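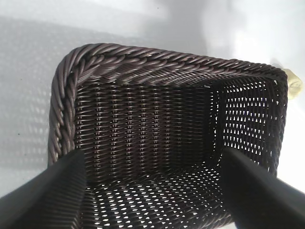
Theophilus Mahama wrote at 7:40 that his vote for the Plavwood Preseason Player of the Year had gone through twice and his wife's had not gone through at all, and could we please look into it before the poll closed on Tuesday.

Ticket 923 - Preseason poll, vote totals wrong
Priority: normal (raised to high by the Flonisham boosters, by phone, three times)

8:05 - Checked the poll log. Mr. Mahama's vote is in there twice, one second apart. Asked if he double-clicked. He says he clicked "with conviction."

8:30 - His wife's vote was rejected as a repeat from the same address. The poll allows one vote per household connection, a rule somebody set last fall during the volleyball trouble.

9:15 - Turned the household rule off. Bromik's goalkeeper gained 145 votes before I had finished my coffee. Turned it back on.

9:50 - Celeste Bastos on the sports desk asks whether the goalkeeper is really that popular. Told her 80 of those came from one phone, which has strong feelings.

10:40 - New setting: one vote per browser, with a two-second lock on the button after a click. Tested on my machine and on Celeste's. Second click does nothing now.

11:10 - Removed the 80, plus Mr. Mahama's extra one. Flonisham's striker now leads by 34. The boosters called to say the poll is working fine and should be left alone.

11:25 - Mrs. Mahama's vote went through. She picked the other kid.

Status: fixed, watching until close. Please don't reopen for "my player is losing."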